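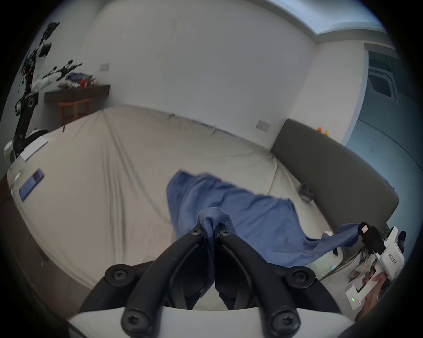

Brostness Boatbuilding School - course users' meeting
Minutes, May 12, 2024

Present: 19 students and 2 instructors. Apologies were not recorded.

1. Last minutes
Accepted, though two members said the item on workshop heating read better than the heating felt.

2. Materials charges
The office proposed a flat fee of £178 for the skiff course in place of charging timber and fastenings at cost. It was described as simpler. The meeting asked simpler for whom, and wanted to see last year's receipts before going any further. Left over. 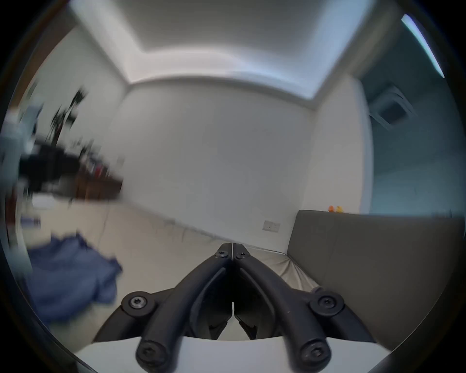

3. Epoxy supplier
Zenik has offered a discount if the school stops buying from Sartori. No price list came with the offer. Several people doubted that a discount on an unknown price was worth discussing. The office will ask again, in writing.

4. Stirnero loft
The lofting floor was promised for November and still has no electricity. The landlord now says "soon". The meeting noted this without much faith.

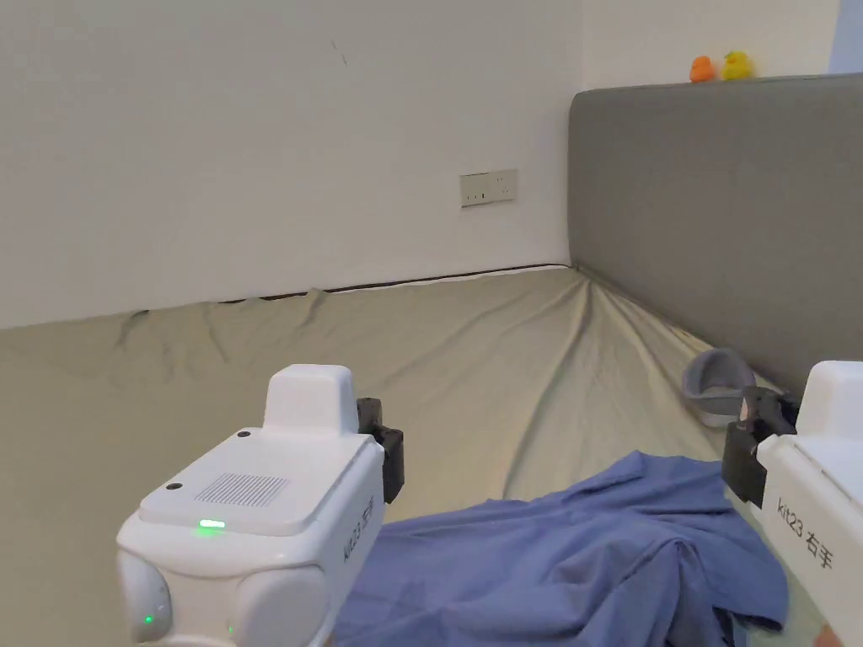 5. Tool fund
Balance £337. A request for a second bandsaw was turned down - the first is idle most mornings. New clamps agreed, up to £60.

6. Any other business
The tool list for the oar-making course still asks for a spokeshave nobody uses. To be corrected, as agreed last time.

Next meeting to be fixed by the office.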